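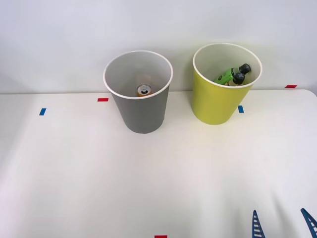
Two open bins on a white table, the left one gray

The Testov Accord is a power-sharing agreement between the national government and the Skesero Autonomy Front. Signed in February at Testov, a river town, after two years of talks. Often just called "the Accord". Not to be confused with the Trimer ceasefire, which came first and covers only the fighting.

Background
Skesero had its own assembly until the capital shut it down over a tax dispute. Low-level conflict followed, mostly in the hill districts. Several truces, none lasting. The Trimer ceasefire held well enough for talks to start. Anika Ostrowski led for the government, Špela Obradović for the Front. Neither had full authority to sign, so drafts went back and forth a lot and the talks stalled twice over policing.

Main terms
The text runs to 200 articles. Key points:
Restores the Skesero assembly, with four seats held for the Dankwa minority.
Regional police under a joint board. The board picks the chief, the interior ministry can object once.
Local share of mining income – the exact split left to a later law.
Former fighters to hand in weapons in stages. Amnesty for most, not for killings of civilians.
200 days for parliament to pass an enabling law.

Passage in parliament
The enabling bill was filed late. Committee hearings dragged on, and members from the coast objected to the police board, arguing it broke the constitution's rule on a single national force. The bill came out of commitee with the mining section cut and the board made advisory. The Front rejected this version. Deadline missed. 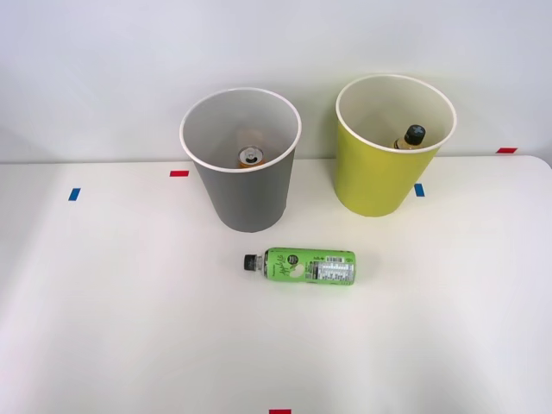

Booker Fitzsimmons said the delay was worse than a no vote, as a no vote would at least have sent both sides back to the table with something to talk about. He also argued that the Front should have asked for the police rules first and the assembly second.

Tamsin Villanueva took the opposite view in a radio debate – the text was always going to be cut down, and the Front's leaders knew it when they signed.

Current status
Still in force as a political agreement, without a law behind it. The ceasefire monitors remain in Trimer. The assembly has not met. Dankwa leaders have asked for there seats to be written into any new bill, wherever the rest ends up.

See also
Trimer ceasefire
Skesero assembly
Dankwa minority seats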